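Hourani Household Supply
Customer Help: Plug-In Refills and Room Units

Print this page | E-mail this page
Last updated 10/31/06

Most of what people ask us on the phone is answered on this page. If your question isn't covered, write to Nizar Qudah at the order desk. He answers mail in the order it comes in.

Which refills fit which units?

The Terura and Kindby plug-in units take the same screw-neck bottle. Mostiritz units take a wider neck and will not hold a Terura or Kindby bottle, even if the thread seems to catch for the first turn. If you force it the collar will crack. The neck size is listed with each refill in the catalog.

If you have an older Mostiritz unit with a slide switch on the side, call us before ordering. Those were made in two neck sizes and the model name is the same on both.

How do I put a new refill in?

Unplug the unit and let it cool for 10 minutes. Hold it upright and unscrew the old bottle. Take the cap off the new one, leave the wick where it is, and screw the bottle in until it stops. Finger tight is enough. Plug the unit back in with the bottle hanging straight down.

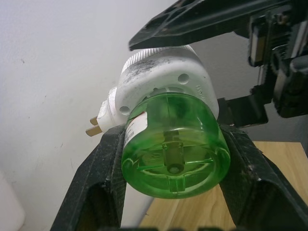 Do not pull the wick out to look at it. It is hard to seat again, and a loose wick drips. If you get liquid on your hands, wash with soap and water. If you get it on varnished furniture, wipe it up right away, as it can soften the finish.

How long does a bottle last?

On the low setting, six weeks if the unit runs 10 hours a day. On high, plan on a little more than half that. A warm room uses the liquid faster than a cool one. Bottles don't always run down to the last drop, and a thin layer left at the bottom is normal.

Can I leave the unit plugged in all the time?

You can, but you will go through refills quickly. Most customers unplug it when they leave for the day. Do not use any of these units on an extension cord or behind a curtain, bed or sofa. They need open air above them.

My outlet is sideways. Will the unit work?

Only if the plug turns. Terura and Kindby plugs turn a quarter of the way around so the bottle can hang down in a sideways outlet. The small Mostiritz plug is fixed. A bottle lying on its side will leak at the neck sooner or later, and we don't replace units damaged that way.

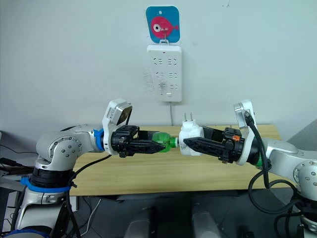
I can't smell anything. Is the unit broken?

Usually not. Check these first:

- Plug a lamp into the same outlet to see if there is power. Some outlets are run by a wall switch.
- Feel the top of the unit after half an hour. It should be slightly warm.
- Ask someone who has just come in from outside. People stop noticing a scent after a day or two in the same room.
- Look at the wick. If the top is dark and crusty, it is clogged and the refill needs to be replaced.

If the unit stays cold in a good outlet, send it back.

Can I pour one refill into another?

No. The scented oils and the insect liquids are not made to be mixed, and the wicks are different. Don't top up a bottle with water or perfume either.

Is it safe around pets and children?

Keep the units and all refills where children can't reach them. If anyone swallows the liquid, call your poison control center and have the bottle in your hand when you call. Birds and fish are more sensitive than cats and dogs. We suggest not running an insect unit in a room with a cage or an open tank.

How should I store spare bottles?

Standing up, caps on, in a cupboard away from the stove and out of the sun. Scented refills keep for nearly two years. A change in color does not mean the liquid has gone bad, but a sour smell does.

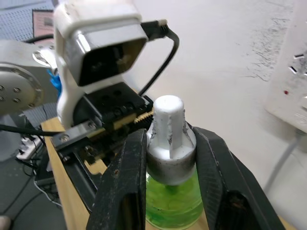 What is the return policy?

Unopened refills can come back within 179 days with the packing slip. Units are covered for one year from purchase. Opened refills can't be returned unless they leaked in shipping, in which case keep the carton and call us.

Mail returns to Hourani Household Supply, P.O. Box 2578, attention Karim Aoun. Put your order number on the outside of the box.

Do you still sell the ceramic burners?

No, we ran out in February and have not reordered. We do have spare dishes for them.

Filed under: Home Care > Air & Insect > Help
Comments (6) | Print this page | E-mail to a friend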